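Humstead open day, did anyone else go?

kettlecorn_dad
Posted Fri 12 November
Finally made it over to the Woneo open day in Malton. Two hours in the car and I'd do it again! My favorite was the play kitchen at the back, where they had the arm doing pots and utensils. I stood there so long my coffee went cold (and my daughter wandered off to the sticker table). 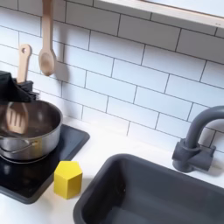
No. 258, p. 4
That's the newsletter issue with the write-up, if you get the paper one. Anyway, look at how it's got the slotted spatula, way down on the handle and straight up and down over the pan. I figured it would grab up by the hanging hole.

marlo_v
Low on the handle is the easy grip though. Less wobble. I'd be more impressed if they handed it over at a weird angle. Did it stir anything?

kettlecorn_dad
Not while I was there. In and out of the saucepan, then a long chat with Perihan Yüksel about the fingers. She was great with the kids' questions.

tinbucket
I have to disagree with marlo. That pan is shiny steel and the gripper is black, and you can see it reflecting in there. Shiny stuff drives my setup at home nuts. I'd have asked about that before anything else.

marlo_v
Fair, but it's still a toy kitchen. Show me a real sink full of dishes.

tinbucket
You said the same thing in October about the Kanaujia demo lol

kettlecorn_dad
She did say they'd run it 800 times before opening the doors. No idea how many of those went well, I didn't think to ask. Is anybody going to the next one? I've got room for 2 in the car.

tinbucket
Me, if we can stop for lunch.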